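Laundry is still the hard one
Mon 9 October

Theano Tsoukalas has worked on garment handling at Nenimo since January, and she does not expect a machine to take over a household's laundry soon. Her group trains on demonstrations recorded by people with hand-held grippers, mostly on beds and tables in ordinary rooms.

"Towels are close," she said. "We get 85 out of 100 towels folded to spec. With fleece we get 20."

The difference, she said, is in the first grasp. A two-finger gripper has to take up one layer or two, on purpose, and on a dark pile fabric the fold line gives the vision system very little contrast. Thickness is a poor guide as well.

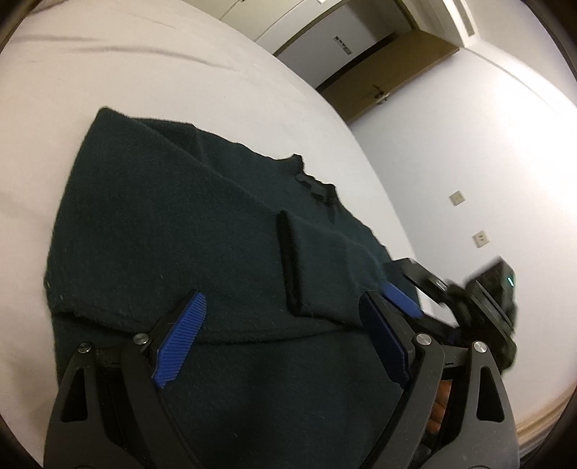 Operators are asked to close slowly and to repeat any grasp that picks up bedding along with the garment. Failed grasps stay in the set, labeled. Tsoukalas wants 50 demonstrations per garment type before she retrains; for jackets and pullovers she has fewer.

Asked about commercial laundries, she was more positive. "Flat goods, one size, good light. That can be done today, if you accept a person at the end of the line."

Speed remains a problem. A trained operator folds a pullover in 5 seconds. The current Nenimo arm takes 85, and that excludes retries.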